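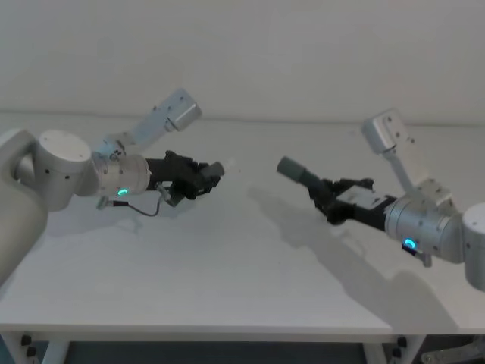
Director Thibault Hervieu has given a new update on The Prarno Line, the long-delayed science fiction thriller he has been working on for Ustari Pictures, and says the movie is now locked and ready for release in August.

Hervieu spoke at a press lunch on 24 Jan 2025, his first public comments since the film lost its original release date. He said the final cut runs shorter than the version shown to test audiences and drops a subplot set in the mining town of Coste.

"The Coste material was good, and the actors in it were very good," Hervieu said. "But every time we went there, you forgot what the movie was about. It's a story about two sisters and a train that doesn't stop. I needed to get back on the train."

The cut took 20 minutes out of the picture. Hervieu said most of that footage will be included on the home release, though he does not plan to put out a separate director's cut.

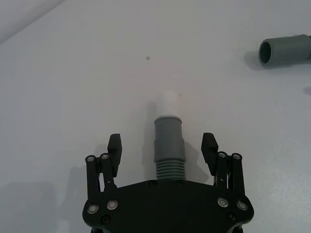
Black gripper over a white tabletop.

The Prarno Line was first announced as a sequel to Valley, Hervieu's debut feature, which followed a radio operator stationed at a remote weather post. The studio later described the new film as a standalone story. Hervieu said both descriptions are partly right.

"If you saw Valley, you'll recognize a voice in the first act and a place name in the last one," he said. "If you didn't, you won't be lost. I wrote it so my mother could follow it, and she fell asleep during Valley."

The director also confirmed that the ending was reshot. The original script closed on a conversation between the sisters inside the Prarno terminal. The new ending takes place outdoors and has almost no dialogue. Reshoots lasted 4 days and brought back both leads along with a small crew.

Fans had worried that the reshoots meant trouble with the studio, especially after a trailer planned for last fall was pulled. Hervieu said the trailer was held back because it gave away the identity of the passenger in the rear car. A new one is finished and will play in theaters this spring.
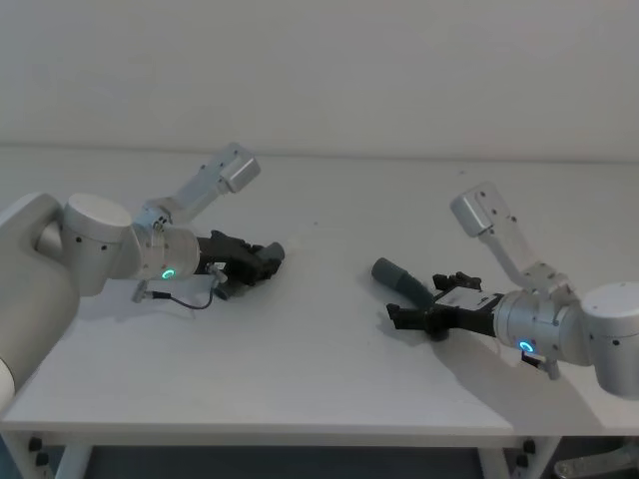 He added that the studio never asked him to change the ending and that the idea came from the editing room. According to Hervieu, the first version answered a question that viewers had already worked out for themselves, and the test screenings backed that up.

The score has changed hands as well. The electronic music heard in the early teaser has been replaced with a mostly choral score, recorded over two weeks. Hervieu said he plans to release it as an album on the same day as the film.

Ustari Pictures will open the movie in 350 theaters before expanding to more cities in its second weekend. That is a smaller launch than the one first planned, but Hervieu said he asked for it. Valley opened in a handful of cities and stayed in some of them for months, and he would like the new film to have the same chance. 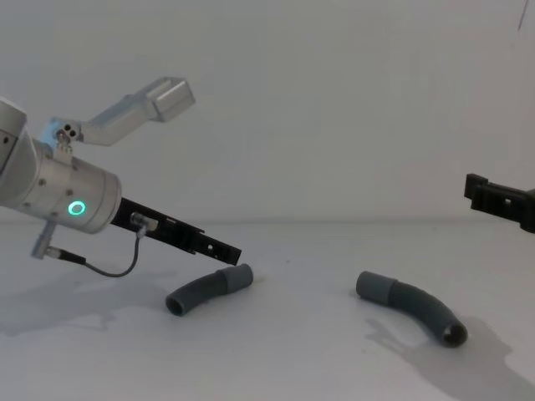 Do I need to see Valley before The Prarno Line?
The new film works as a standalone story. It has a few links to Valley, including a returning voice in the first act, but the plot does not depend on them.

Hervieu would not say whether a third film is planned. He is writing a stage play next and expects to be done with it before The Prarno Line opens.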